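Section 4: Setting up the Maltalar hand gripper at a shared table

You've got the Maltalar charged and paired, so now comes the fun part! This section takes you from a bare table to your first good pick. Budget 20 minutes the first time. After that you'll be doing it while your coffee brews.

Before you start
You need the gripper, the Fabbri base cable, the calibration card and a table at least waist high. Matte or glossy tops both work, though a glossy top may need the exposure change in step 5.

4.1 Check the fingers

1. Switch the gripper off and hold it with the fingers pointing away from you.
2. Squeeze the trigger slowly, all the way in, then let it out. Both fingers should move together and stop together.
3. Check that the yellow cap on each finger sits flat. Press a lifted cap down with your thumb until it clicks.
4. Wipe the white side plates with a dry cloth.

CAUTION: Keep your free hand away from the fingers when you switch on. They open fully by themselves during start-up.

4.2 Set the view

5. Switch on and open the Jisau app. If the tabletop looks blown out, lower the exposure 2 steps.
6. Tilt the camera until both fingertips show at the bottom of the preview, with plenty of table beyond them. Lots of table is great – it gives you time to line up on an object before you reach it.
7. Enter 1004 under Profile to load the standard finger settings.

NOTE: Message 609 means the app has lost track of a fingertip. Tilt the camera down slightly and it usually clears right away.

4.3 Try a first pick

8. Choose something small and boxy. A phone charger is perfect.
9. Open the fingers wide and bring them in with the object centered in the gap.

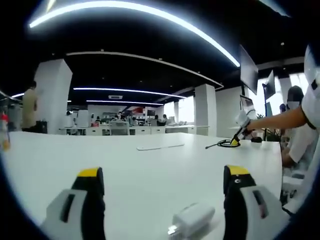
10. Close gently until you feel both sides touch, then lift straight up about a hand's width.
11. Set it down and repeat from the other side. Pierina Pellegrini, who wrote our training course, likes to switch hands here too, and it's well worth trying.

If the object twists as you lift, you're gripping too close to one end. Move toward the middle and go again – most people have the feel of it within a few tries!

For replacement caps, order Flodora part 1517. They come as a pair, and both should be changed at the same time.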